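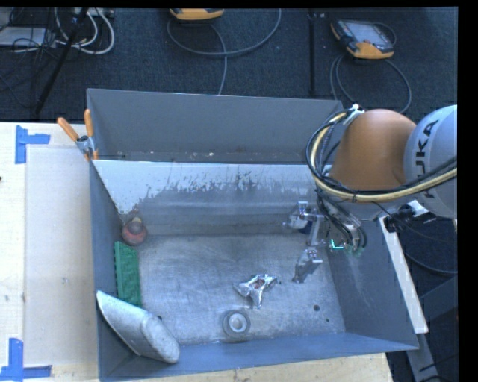
Emptying the odds-and-ends bin

Every workshop has one. Ours is a grey metal bin that lives on the bench, and things go into it when whoever is holding them can't face deciding. At Monthorpe we empty it once a month, before the tea break, so there is something to look forward to.

You will need a damp cloth, a dustpan, 6 minutes and a hard heart.

1. Take out the big awkward thing first. It will be leaning in a corner, taking up room meant for everything else.

2. Lift out anything long next and stand it on the bench.

3. Rolls and rings go back on their hook. If you haven't got a hook, put one up. The bin will not grow one.

4. Crumpled shiny stuff: open it out over the dustpan, look inside, then be firm. Friederike Ehlers has been saving hers since April and has yet to name a use for it.

5. Wipe the floor of the bin and then the walls, top to bottom. Smudges will shift – scratches won't, so stop rubbing. Flaking on the back wall is best left alone, or you'll be at it until dark.

6. Put back only what you can name out loud. "Bit off the Varketti" does not count as a name.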